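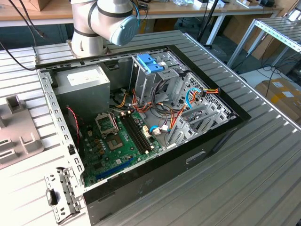
Jalar catch log

Shore and small boat catch records from Lalance Lake and the lower Sindska River. Typed up from paper cards. One row per trip, not per fish (see below, people keep getting this wrong).

Last updated 26 May 2021. Replaces the January version, please delete your old copy, the species column was shifted on part of the river cards and it's a mess.

What's in the folder

trips.csv - the main table, 449 rows
lures.csv - lookup for the lure codes
spots.csv - spot names and which water they belong to
cards_unreadable.txt - list of cards I gave up on
README - you're in it

Comma separated, UTF-8, header in the first row. Opens fine in any spreadsheet program, but watch the dates. If yours likes to turn 4-7 into April 7th it will do that to the length column too, because some people wrote a range. Import that column as text.

Columns in trips.csv

trip_id: just a running number. Means nothing. Gaps are duplicates I took out.
month: month of the trip. Day left out on purpose, half the cards didn't have one.
water: lake or river.
spot: code, look it up in spots.csv.
from: shore, boat, float tube, ice.
start and end: hour only, 24 hour clock. Blank if the card said "morning" or "till dark".
anglers: how many people fished on that card.
species: main species for the trip. If there were two it's the one with more fish.
species2: the other one. Mostly blank.
kept: fish kept.
released: fish let go. Read the note on zeros before you use this.
length: inches, biggest fish only. Text, see above.
lure: code.
water_color: clear, stained, muddy. Angler's opinion.
notes: whatever was written on the back. Spelling left alone.

Species codes

RBT rainbow, BNT brown, CUT cutthroat, KOK kokanee, YPE yellow perch, SMB smallmouth, SUC sucker of any kind, UNK. A card that only says "trout" went in as UNK, with "trout" in the notes. Didn't want to guess. On the lake it's nearly always a rainbow but I wasn't there.

Tiger trout got written in a few times. No code for it, it's under UNK with a note. Will fix if anyone needs it.

Where the cards came from

Card boxes at the three access points: the Lalance boat ramp, the dam pullout, and the walk-in gate on the Sindska below the old bridge. Take a card, fish, fill it in, drop it in the slot. Nobody checks. A fourth lot came over the counter at Fuentealba Tackle, where they had a stack by the register and would hand one out with a tub of worms. Those are marked with an F in front of the trip_id.

The Fuentealba cards are different and you should know it going in. Better filled out, more lure detail, and more fish on them. Could be the people who buy bait there are better at it. Could be that people with a good day like to walk in and say so. I'd split them off before comparing anything.

Zeros and blanks

Important, read this one.

A zero in kept or released means the card said zero or "none" or "skunked". A blank means the box was empty. Those are NOT the same. Plenty of people left the released box empty because they kept everything, plenty of others because they caught nothing and were annoyed. I can't tell which from the card, so it stays blank. If you fill blanks with zero your catch rate will come out too low on the river and I have no idea what it does on the lake.

Also people who catch nothing mostly don't fill in a card at all. No fix for that. Don't use this to say how good the fishing is, use it to compare one month or lure against another, and carefully.

Lures

Grouped these pretty hard. Every spoon is SPN regardless of make. Every inline spinner is INL. Worm under a float and worm on the bottom are seperate (WFL, WBT) since that seemed to matter to the people writing. Dough bait is DGH, all colors. Flies are either DRY, NYM or STR, and if the card said "fly" and nothing else it's FLY. Jigs on ice are JIG, with or without meat.

If two lures were listed I took the first one. Color is in the notes if it was given.

Known problems

Card design changed partway through. The old card had no box for water color, so it's blank on all of those. Not missing at random, all early.

Lengths are what anglers say they are. Lots of fish at exactly the same nice round size. Draw your own conclusions.

A batch of 7 cards from the walk-in gate got soaked, ink ran. Typed what I could. They're flagged "wet" in notes.

Spot LL4 is used for two different coves. The sign was moved. Before the move it's the north one, after it's the one by the willows. I only know this because somebody complained. spots.csv has a line on it.

Ice trips have no spot, only "ice". Holes get drilled wherever.

The hour columns: a couple of people fished past midnight for browns, so end is smaller than start. Not an error. Add a day.

What I took out

Names, phone numbers, plates, and anything in the notes that pointed at a person. Also one very long note about a neighbor's dog. Two spots on the river were removed at the request of the landowner, and the water for those trips is still there but spot is blank.

Using it

Free for anything non-commercial. School projects fine, club newsletters fine, no need to ask. If you publish something, call it the Jalar catch log and say which update you used. Please don't put the spot names on a public map. People shared those on a card in a box, they weren't expecting to see them on a website.

Not to be used for setting or arguing about limits. It isn't a proper survey, nobody stood at the ramp with a clipboard, and the state has its own numbers.

To do

Second pass on the unreadable list
Code for tiger trout
Water temps, if I can get the notebook back from the marina
Type up the rest of the ice cards, there's a shoebox
Check the perch on the river, a few of those look wierd

Found a mistake? Send the trip_id and what you think it should say. I still have the paper.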